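Vello twin-arm bench unit – our review after a winter of daily use

We repair and sort returned electricals at Bostby, mostly extension leads, chargers and small control gear, and we took on the Vello in February. I run the bench with Tarun Uniyal and I was the doubtful one, so please read this as coming from somebody who needed a good deal of winning over!

Setting up took 2 of us most of a morning. The arms are quieter than I feared, and I soon stopped noticing them while I did my paperwork. They are at their best with long, awkward things like power strips, where one gripper can take each end. My wrists used to ache by four o'clock after a day of turning those over, and I can't say I miss it.
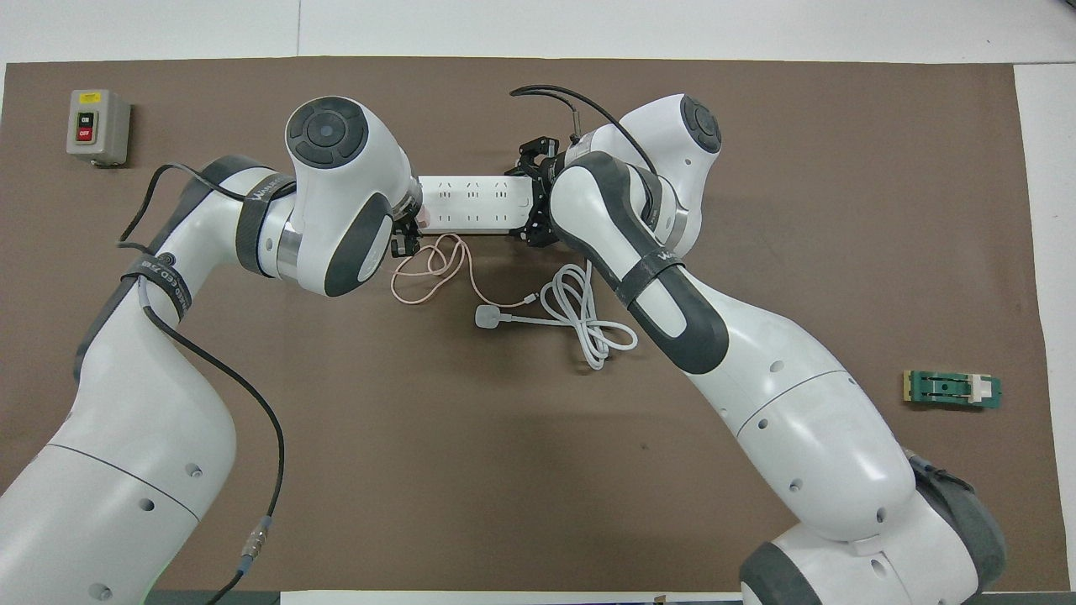
What changed for us

Tarun and I used to stand side by side and natter all day. Now one of us minds the arms while the other does the fiddly fault-finding, and we swap after lunch – I do miss the chat, if I'm truthful. Rebecca Ferraro in the office promised that hours would stay as they were, and they have. She also paid for five days' training through Pladileo, which was money well spent, though the handbook is heavy going.

Grumbles

Thin cables are still a nuisance. We untangle most of them by hand before a batch goes on, and a bench mat is a must. Spare straps take ages to come. The Joshi unit we tried first was cheaper but far too slow for 700 items a month.

Four stars from me, five from Tarun, who has always been the more generous one.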